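Budget stuff, quick one

26 June 2020

Spent the morning on the spreadsheet again. Shoaib Bugti wants the September numbers early and I have most of them, sort of.

Where it stands. We asked for two more arms. Got a quote from Kazmi, $3,207 for the pair, servos included, grippers not. Grippers are extra. Of course they are. Rallasska came in lower but 11 weeks lead time and they wouldnt commit to spare motors, so no.

Things I left off the first draft and had to go back for:

spare servos (we go through them)
power strips, decent ones with a switch
cable ties, sleeving, all that. Put down $70, will be wrong
a second table. Huvesden office has one, maybe free, waiting to hear
shipping!! forgot shipping completely

Still arguing with myself over the grippers. The cheap fingers are $40 a set and I'd just buy a stack of them and swap as needed. Shoaib wants the better ones from Grulia. He might be right, thin fabric is a pain and folding is most of what we want to do this year. But that's one line that eats the whole contingency and then a motor goes and I'm writing emails again.

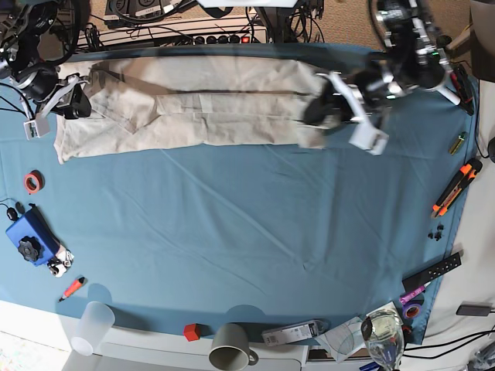 Both arms over the khakis, left gripper has hold of one end.

Also need to price out bins for the small stuff. Tape, markers, the mugs and cups, it all lives on the table right now and I'd like it to have a home. Cheap, but its a line.

Sending the sheet over tonight with the gripper row highlighted. If anybody has bought from Kazmi and had to return something, email me, I cant find their return policy anywhere on the quote.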